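Painted metal bin, inside wearing through. Recoat, line or leave?
Asked by Konrad Lis, 15/06/2026

We have a dark grey metal bin that takes mixed small items all day, mostly plastic parts and hand tools. Bought in 2022, painted inside and out. The walls slope and the outside has held up well. The inside has not.
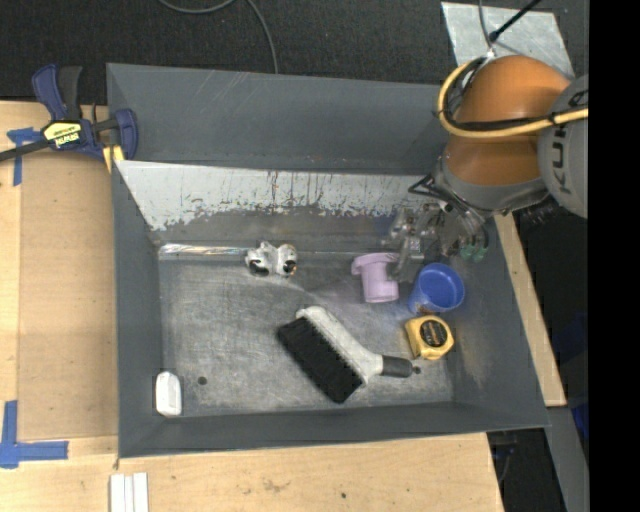 Recoating is what I had in mind, but I don't know how much has to come off first. The floor is scuffed down to grey metal all over. Higher up there is a whitish worn band with a ragged lower edge and vertical scrape marks, and in it some small dark and rust-coloured flecks. Hard items like the tape measure go in and out constantly. Is a two-part paint worth the trouble, or should I fit a liner?

2 answers

Henryk Sikora
Liner. Any paint on a floor that gets used like that will go the same way. Cut rubber sheet to the floor only, no glue, so you can lift it and clean under it. Leave the walls unless the rust spreads.

Tincuța Hodoroagă
Depends what the white band is. Rub it with a damp cloth. If it comes off it is residue from the plastic, and you can ignore it. If it stays, it may be primer showing, and the flecks are where that has gone too.

For recoating: degrease, sand the worn areas with 200 grit, feather the edges of the sound paint, wipe down, then 2 thin coats. Leave it a full week before loading. We used Brirkine on ours and the walls are fine, the floor less so. I would still put a mat in.

Comment from Konrad Lis: Cloth came away clean, so not residue. Will sand in July when we shut.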